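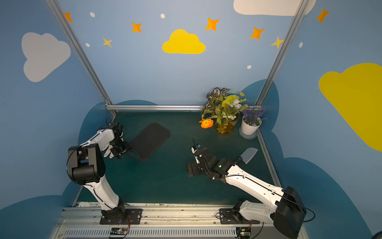

Work surface with black tray, both arms on the rail

Ticket: Trailing spaces in station codes cause missed matches after column change
Product: Flelleo reporting database
Site: Skollmont
Opened by: Mimoza Georgiou
Priority: 2
Status: Resolved

Problem reported
Following the February release, the nightly station report returned no rows for any station code shorter than the full column width. Codes that fill the column were not affected. The customer asked that the report be corrected and the missing entries restored.

Environment
The table station_log was moved from the Riletti server to the Yordanov server as part of the release. During the move, the column station_code was changed from VARCHAR(40) to CHAR(40). The application code was not changed.

Investigation
09:15 — Support confirmed that the rows are present in the table. No data was lost in the move.
09:50 — The report does not compare the codes inside the database. It reads them into the application and looks them up in a text file of station names. CHAR(40) values arrive padded with spaces to the full width, and the lookup treats "A17" and "A17" followed by spaces as different values.
10:30 — A direct query with WHERE station_code = 'A17' returned the expected rows. The database ignores trailing spaces in this comparison — the application does not.
11:20 — A second fault was found. The export job joins station_code to a suffix without trimming it, which left long gaps in over 400 file names.

Resolution
The column was returned to VARCHAR(40). Changing the type did not remove the spaces already stored, so the following statement was then run:

UPDATE station_log SET station_code = RTRIM(station_code);

The index on station_code was rebuilt and the report was run again for the affected period. Mimoza Georgiou confirmed at 14:40 that the missing stations now appear. The export files were produced again under their correct names.

Further action
The customer is advised to check the 3 remaining tables moved in the same release for columns changed to CHAR. Requests for help with those tables should be opened as separate tickets and should quote the table name.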